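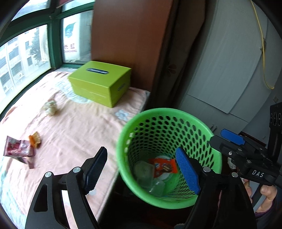

Heidrun Koller has asked under our previous post whether the council chair in Irorley was chosen by the voters or by the council members, and why the ballot was held twice. The clerk's office is grateful for the inquiry and replies in the posts that follow.

The chair of the Irorley Town Council is chosen by the seated members. Residents elect the members in November, and the members elect one of their own to preside. The town charter has provided for this since the council was formed.

The first ballot ended in a tie between Member Fankhauser of the Wunach ward and Member Brorkau of the Mill Street ward. Under the standing rules, a tie is followed by a recess and a second ballot. No new names may be entered during the recess.

Member Fankhauser was elected on the second ballot by a margin of 2 votes. Member Brorkau will serve as vice chair and will continue to lead the budget hearings.

Several residents have written about the turnout figures. In the Wunach ward, 1065 ballots were accepted. The figure for the whole town was 3713. Both numbers are final and appear in the certified return, which may be read at the front desk during office hours.

The new chair takes the gavel on February 26, 2018. The agenda for that meeting includes committee assignments, the snow removal contract and the first reading of the parking ordinance - the second reading will be scheduled by the chair.

Public comment will be taken before the first reading. Speakers are asked to sign in with the clerk and to state their ward. Written comments are accepted up to the opening of the meeting and will be entered in the record in full.

Seating in the council chamber is limited to 50. An audio feed will be provided in the lobby. Requests for an interpreter should be made to the clerk's office by telephone or in person.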